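**Bench notes, 13/01/2019**

Quick one this time, sorry, newsletter goes out in an hour. Connector blocks. The green ones, row of slots along the top, little screw heads. We have 231 to get through for the Tresitz order and the prep is teh slow bit. Red tape on, block up on some folded cardboard so it sits at a height you can work at.

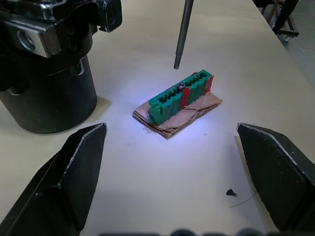

Don't over-tighten. Please. Snug, then stop. Three came back from Skikel last November with chewed heads and we had to redo the lot. Also keep the board clear, one block out at a time, the rest stay in the tray.
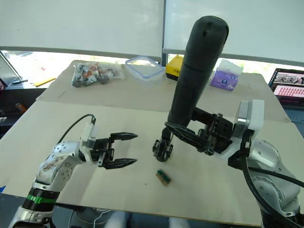 Renata Paredes wrote in to say she'd go with a thinner pad under the block, cardboard squashes after a while and then the screw goes in crooked. Fair point. Anyone with offcuts of cork or rubber, bring them in.

Screwdriver: use the small Bosch GO, 3.6V, plenty for this. Check the selector before you start, not halfway thru. Charge it when you're done, up to 30 blocks a session is a decent pace.

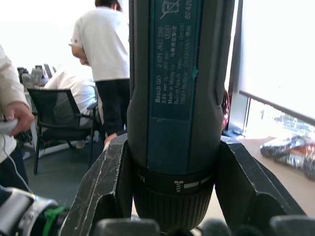

Spare bits are in the Idine drawer, second one down. Put them back. More next time on labels.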